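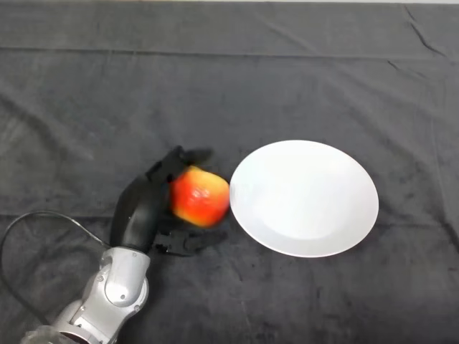

Photo: Stirneck / Gil-soo Kwon

Gil-soo Kwon still remembers the number of the run. "It was 114," he says. "The hand did not open." The task at Stirneck was apple to plate, and the controller reported a release while the fingers kept closing.
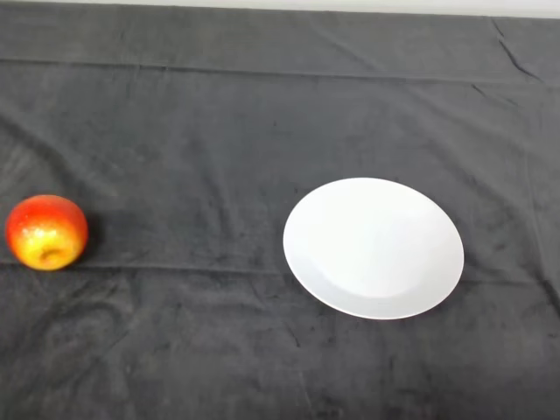 The apple and the plate on the gray cloth.

Kwon first blamed the cable. He changed it in January and the fault came back after 41 runs. "I was a little ashamed — I had already written to Cernell that it was solved." The cause was an old timeout value in the hand software. When a message arrived late, the hand repeated its last command, and the last command was to close.

Now a late message stops the whole arm. "A stopped robot is annoying, but I can put my fingers near it."
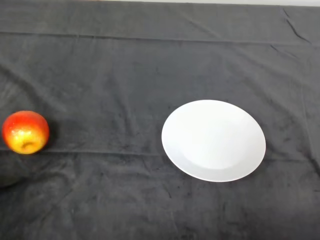

Can the same fault happen with other hands?
Any hand that repeats its last command after a lost message can do it, so the timeout should be checked first.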